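I bought the Ruvico toaster in November, after the old one started toasting only on the left. I wasn't looking for anything fancy. We eat a lot of toast in this house, mostly the seeded sandwich loaf from the Gál bakery and whatever sourdough I bring home when I'm feeling rich, and all I wanted was something that would brown both without me standing over it.

First thing, the size. It's the long kind, with a slot you can lay a whole oval slice of sourdough into sideways, and oh my gosh, I'd forgotten what that's like! My last one (a Skinda, fine for years, no hard feelings) took square bread and nothing else, so I was forever toasting one half, flipping it and toasting the other. A bagel half goes in the Ruvico with no trouble. A thick slice of banana bread also goes in, but getting it back out is another story, and I ended up unplugging the thing and fishing with wooden tongs.

Browning is good. I keep it on 4 for the sandwich loaf and drop it to 2 for anything that's been toasted once already. Straight from the freezer I go up a little and hope. The second round always comes out darker than the first, so if you're making breakfast for a crowd, turn it down a touch between batches or somebody gets the burnt piece (me, it's always me).

Now the gripes. The cord is short. Mine barely makes it from the counter to the outlet, so the toaster has moved over to the table for good. The crumb tray slides out nicely but it's shallow, and if you skip a week you'll know it by the smell. And then there's the finish. I picked glossy black because it looked so sharp in the store, and I should have known better. Every fingerprint and every speck of dust shows up on that wide top panel. I wipe it with a damp cloth and it looks great until the next person makes toast. If they sold it in a dull gray I'd swap tomorrow.

I do like the controls. They're all together at one end next to the slot, with a red button you can find half asleep and a knob that's easy to turn with buttery fingers. 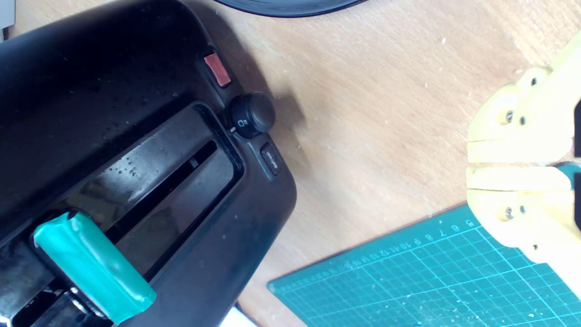
Carolina Correia wrote in to tell me she went with the Banon long-slot instead and has the same complaint about the cord, though hers handles thick bread better and the crumb tray is deep enough to forget for a month. She also says to let banana bread go stale overnight before you toast it, so it holds together. I tried that this morning and got my slice out in one piece, no tongs, so thank you, Carolina!

I'm keeping mine. It makes good toast and it fits the bread I like, and I've put a cloth on a hook by the table for the smudges.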